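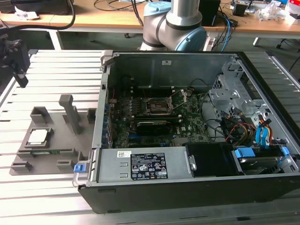
News from the workshop

Zavora opens up its PC-rebuilding robot cell, drawings and all

April. For immediate release.

Hello from the back bench at Zavora! I'm Yara Hamdan, and I get to write this one because I lost the argument over who had the best spelling. We're a shared workshop, we've been building a robot cell that puts parts into old desktop computers, and from this month we're giving away everything we've drawn, printed and coded for it. The project is called Risus. Members have been calling it worse things over the winter, but Risus is what's on the download page.

The short version for anyone with a deadline: Risus is a table-top cell made from slotted aluminium extrusion, a robot arm and a set of 3D-printed fixtures. A desktop tower goes on the table on its side with the panel off, and the parts wait next to it in a grey printed tray. The tray has a recessed pocket for the processor and a narrow slot just below for a thin circuit board, so the arm always knows where to go looking. We're working on old office machines, the Dell in the photo being a fair sample, with the socket open and its lever up.

I can't tell you how much of this project has been the tray. When Subira Shirima first drew it, it was a flat plate with two holes in it, and the processor slid about every time somebody leaned on the table (usually me). The version we're releasing has the pocket, the slot, a tall post, block holders along the top edge and little stops along the front. It prints in one go on an ordinary home printer, though do leave it to cool before you prise it off the bed. I've snapped two.

The other big time-eater was cables. Old towers are full of them! Red, yellow and orange power leads, blue SATA leads looping down to the drives, flat grey ones wandering across the lot. A person just shoves them aside with the back of a hand and doesn't even notice doing it. Čestmír Brabec spent most of his evenings on that, and his notes are in the download too, including the ideas that went nowhere, which I think are the best bit.

"I wanted the dead ends left in," says Čestmír. "I'd have saved myself a month if I'd been able to read somebody else's."

So what can it do today? The arm picks a processor out of its pocket and lowers it into an open socket. We've logged 1000 placements on scrap boards, and the last 138 went in without anyone having to step in and straighten the chip. Closing the socket lever is still a job for human fingers, and so is anything that involves a screw. We'd love to have the lever sorted by the end of the year, but I've been told off for promising dates before, so please don't print that as one.

The download has the fixture drawings, the table cutting list, the arm code and a wiring sketch that Frida Oddsson redrew after she saw my version. It's all free to use, change and pass on. If you make a tray for a different case or a different board, send it back to us and we'll put it up with your name on it.

If you'd sooner not print your own, Gittins is cutting and bagging a fixture kit for us at £75 plus postage. It covers the tray and the fixings. You'll need to find your own arm and your own old computer, and I'd start by asking at work, as there's generally a cupboard.

We're also running evening build sessions at the workshop, starting at 7 pm, and you needn't be a member or know anything about robots. Frida Hjaltested leads those. She came to us for the woodworking side and now has her own branch of the arm code, so I'm confident she can explain it to anybody. Bring a laptop if you've got one, and an old tower if you can carry it up the stairs. Please take your own hard drive out before you hand it over.

About Zavora

Zavora is a member-run shared workshop with benches for wood, metal and electronics. Risus is built by members in their own time.

Press contact

Yara Hamdan, Zavora. I'm happy to talk on the phone, show you round or send larger photos. Evenings are best, and if I don't pick up I'm probably at the bench with the extractor on, so leave a message.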